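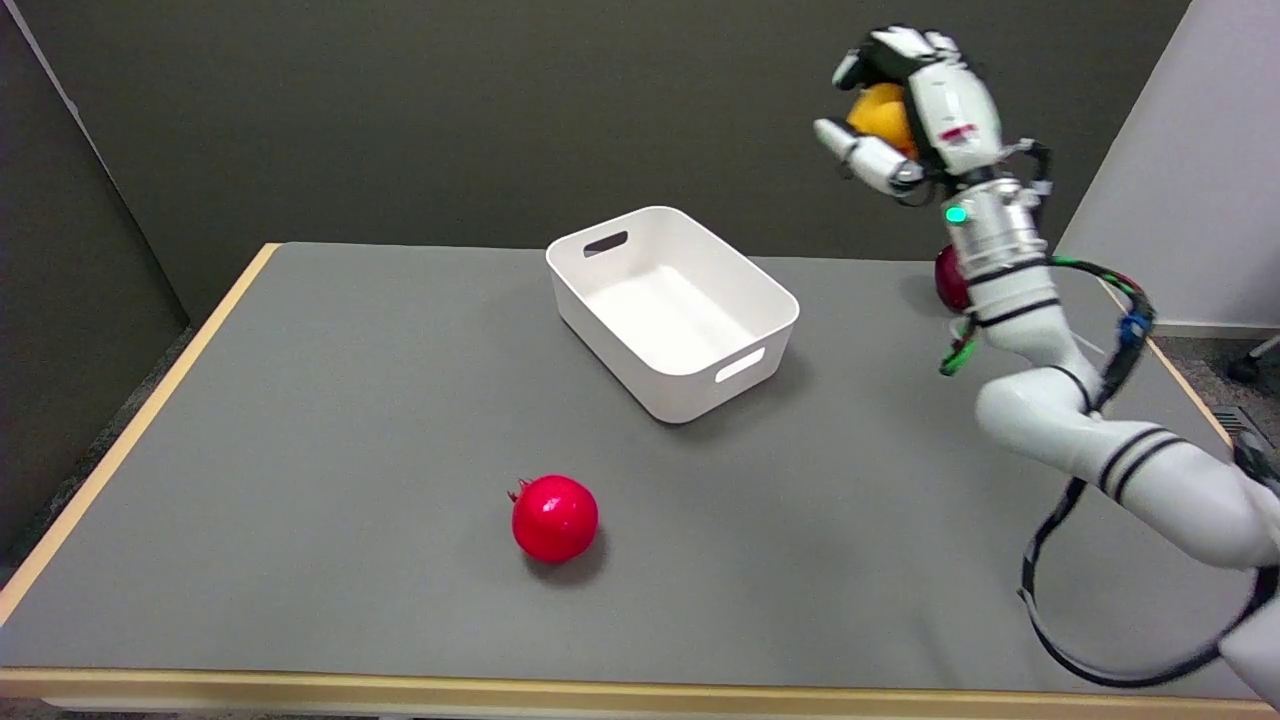
1/8/22

Well, the challenge is over, and I am writing this with my feet in a washing-up bowl and a mug of tea balanced on the arm of the sofa, which Mum would have something to say about. I promised I'd keep the diary going all the way through and then managed four entries in the whole of June and hardly any since, so please forgive me, those of you who have been checking in. I did mean to. I'd sit down of an evening with every good intention and then the editing would swallow me up until past midnight.

For anybody new, I make videos. Small ones, mostly, filmed in and around my flat and wherever the bus happens to go, and until this spring the channel had 179 subscribers, of whom I could probably have named a good third. Then Adhiambo Urio, whose channel I have been watching for years (she did the one where she lived out of a single suitcase, if you remember that), wrote to me out of the blue and asked if I'd like to do a joint challenge with her. I read the message in the queue at the chemist's and had to let two people go in front of me while I pulled myself together.

The idea was hers and it was a simple one. We would each start with a paper clip's worth of nothing and swap our way up, no money changing hands, and see who had the better thing by the end. She'd film hers, I'd film mine, and we would put them out on the same evening. I know it has been done before, and I know plenty of you said so in the comments, but I'd never done it, and I do think a thing is new when you're the one standing on a stranger's doorstep with a pencil sharpener in your hand, trying to explain yourself.

I started with the sharpener. It went for a jar of plum jam, and the jam went for a rather nice scarf, and then I got stuck with the scarf for nine days because it was warm out and no one in their right mind wanted it. I shan't go through every swap because it's all in the video, but I will say that the lady with the birdbath was every bit as lovely as she comes across, and that we had tea and two sorts of cake before she'd let me set the camera up. She asked me who watches this sort of thing and I said I wasn't sure. She has subscribed now. She's left a comment on every single video going back to the beginning, including the dreadful one about the curtains.

The birdbath nearly did for me. I carried it up the hill from the Langat bus stop because the driver wasn't keen on having it aboard, and if you listen closely to that part of the video you can hear me talking to it. Kiprono was meant to be helping with the filming that day and he did film it, I'll give him that, every last step, walking backwards in front of me and asking how I was feeling. Kiprono Wanyama has been my friend since we were both in the back row of the school choir, and I can't think of anyone else I'd have forgiven so quickly.

I ended up with an electric piano. It's missing a key near the top and it hums a bit when you turn it on, but it is a proper piano and I love it very much. Adhiambo finished with a small rowing boat, so there's no arguing over who won, and I have told everyone so. She was ever so gracious about it. She rang me after the videos had gone up and we stayed on the phone until my battery gave out, talking about how she got started and how long she went with hardly anybody watching. She told me that for her first year she used to film in the cupboard under her stairs, coats and all, so that her brothers wouldn't hear. I've always thought of her as somebody who simply arrived, all finished and confident, and I was so glad to hear about the coats.

She gave me a good talking-to as well. I had mentioned that Drolteck had been in touch about sponsoring a video, and that they'd sent over a script for me to read out, and she asked me to read her a bit of it. There was a long silence afterwards. Then she said, very kindly, that it didn't sound like me at all and that the people who had stuck with me all this time would know it straight away. I've written back to them to say thank you but no, or at any rate not with those words. I felt quite ill pressing send. It would have paid for a new microphone, and the old one has been held together with a hair bobble since Easter.

Now, the number. I said when we began that if the channel got to 300 I'd do a live evening and play something on whatever instrument anybody cared to name, and I said it very breezily because it seemed a long way off. When I went to bed last night it was on 298. I looked again when I got up for a glass of water, and again when I heard the milk float, and it was still 298, and I have been so good today – I put the phone in the bread bin and went out and did my shopping like a sensible woman. I haven't looked since. Kiprono sent me a message while I was out which just said "PIANO" in capitals, so I've an idea of what it might say when I do look.

I can play one and a half tunes, by the way. The half is because of the missing key.

What else? The Inel people have asked if I'd come along to their little creators' afternoon and say a few words about starting out, and I've said yes before I could talk myself out of it. Adhiambo says to wear comfortable shoes and bring my own water. I still need to put together one of those biography pages too, with where I'm from and what I do and a decent photograph of myself, as somebody asked for one and I had nothing to give them. I've had three goes at the first sentence. It is very odd trying to sum yourself up when you've only just finished carrying a birdbath up a hill.

I also want to clear the Biseck footage off the old laptop before it gives up altogether. There are hours and hours of it from last year, most of it wind noise, but there's a nice bit with the ducks that I never used and I think it might make a short one for a quiet week.

The water in the bowl has gone cold, so I'm going to dry my feet, get the phone out of the bread bin and see about supper. There are some eggs that want using up.

Recent entries
The scarf that wouldn't shift
A birdbath, a bus driver and me
Adhiambo wrote to me!
Curtains, revisited
Ducks at Biseck, part one

Contact | All entries | Copyright 2022 | Back to top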